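Subject: Re: [drekar-players] Jeon ferry race, lap scoring and the tie rule
From: Noemi Bellamy
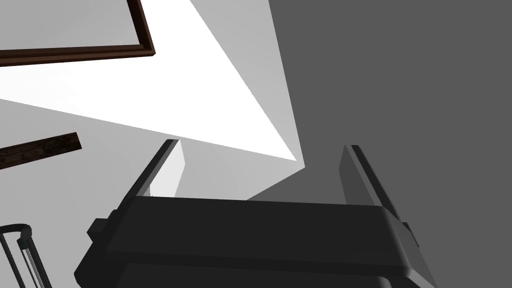

Render, gripper body and the two fingers.

Arlo Thibodeaux wrote:

> I have read the rules page for the ferry race three times and still can't
> make the scores add up. We ran it last night with four boats. Two of us
> crossed on the same tick according to the log, and the game gave one of
> us 3000 and the other 500. The page says a tie is shared. Is this a bug,
> or is the page out of date?
>
> Second question. When a boat is sunk on the last lap, does it keep the
> lap points or lose them? Henis players seem to think you keep them. I
> lost mine.
>
> Third, can the race be started with one person? The dock sign says yes
> but the horn never sounds for me.
>
> Arlo

Arlo,

Taking these in order.

1. Ties. The page is out of date. A shared win was the rule until the May build. At present the server compares the tick on which the bow passes the line, and if those are equal it compares the number of buoys each boat has rounded cleanly. A clean rounding is one with no contact. The boat with more clean roundings gets the full 3000. The other is placed second and gets 500. If the clean roundings are also equal, the win is shared and both boats get the full amount. I suspect one of you touched a buoy. The log records this under "contact", on a separate line from the finish, so it is easy to miss if you only read the last block.

There is a further case the page has never covered. If two boats tie for second, both get 500 and the third place is skipped. The boat behind them is fourth and gets nothing. This was raised on the list before and the answer was that it is intended.

2. Sinking on the last lap. It depends where you sink. The course has 12 buoys, and lap points are banked at buoy 6 and again at the finish line. If you go down between the start of the lap and buoy 6, you lose everything for that lap. If you go down after buoy 6, you keep the first half and lose the second. Points from earlier laps are never affected.

The Henis players are correct for their own course. Henis uses the short circuit, where points are banked at every buoy, so a late sinking costs very little there. Jeon and Stondano both use the long circuit with the halfway bank. The two sets of rules are printed on one page with no heading between them, and I think most of the confusion comes from that.

3. Starting alone. Yes, it can be started with one person, but not from the north dock. The north dock waits for a second boat and will go on waiting. Use the south dock, stand on the planks (the steps do not register), and ring the bell once. Ringing it a second time cancels the start. The horn sounds after the crew boats have been filled in, and this can take long enough that people assume nothing has happened and ring again.

When you race alone the other boats are steered by the game. They do not ram unless you ram first. Once you have rammed one of them, all of them will ram you until the end of the lap. The count resets when you cross the line.

Some smaller points, as you will probably run into them next:

Cargo slows the boat on turns but has no effect on the straights. The weight shown on the dock screen includes the crew, so an empty hold does not read as zero.

The wind arrow shows the wind at the start of the lap. It is not updated during the lap, although the wind itself does change. Watch the flag on the buoy instead.

If your connection drops, the boat carries on under its last order until the next buoy and then stops. It is treated as a retirement if you are not back before the leader finishes. Retired boats keep banked points.

Repairs bought at the Stondano dock do not carry over to Jeon. Repairs bought at Jeon do carry over to Stondano. I have reported this and had no answer.

The lap counter on the mast starts at zero, and the one in the log starts at one. When you report a problem please quote the log.

I can correct the rules page myself for items 1 and 3. Item 2 needs someone who knows Henis better than I do to check the short circuit values, and I would like the two courses split into separate pages while we are at it. If you still have the log from last night, please send me the part from the last buoy to the finish for both boats, including the contact lines. If it shows equal clean roundings then there is a bug after all and I will file it against the Drekar server.

Noemi

--
To leave this list, send a blank message with "leave" in the subject line.
Please trim quoted text when replying.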